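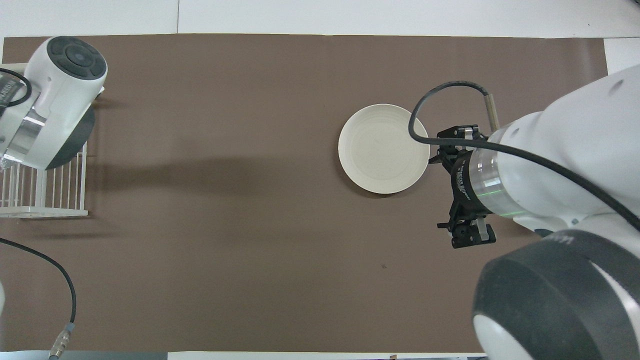
Tedesco two-arm bench, with one plate on the mat and the dish rack at left.

Tedesco Kitchen Bench by Hasoten

People write to us every week asking the same thing, more or less: can a machine put my dishes away yet? We'd love to give you a big cheerful yes, and we're getting closer, but the fair answer today is "some of them, slowly, on a good table." The Tedesco is our bench for folks who want to work on that question themselves (and we know there are a lot of you out there!).

You get two arms, a parallel gripper, a wire dish rack and a roll of brown paper for the tabletop. Our Gridis software comes loaded and ready, with 20 practice chores to start from -- plates first, then bowls, then the harder stuff. Flat plates are tougher than they look, by the way. The rim sits low, and the fingers have to come in just so. In our own shop a single plate into the rack takes 38 seconds, and we still keep a broom handy.

Glasses, wet silverware and anything greasy are not there yet. If you need those, please wait for the Onton fingertips, which we hope to ship in March.

Warranty: 2 years on the arms, 40 days on fingertips and cables
Table needed: sturdy, level, and please, no wheels
Page updated: Feb 16, 2019

Ask us for a price and we'll write back, usually at more length than you wanted.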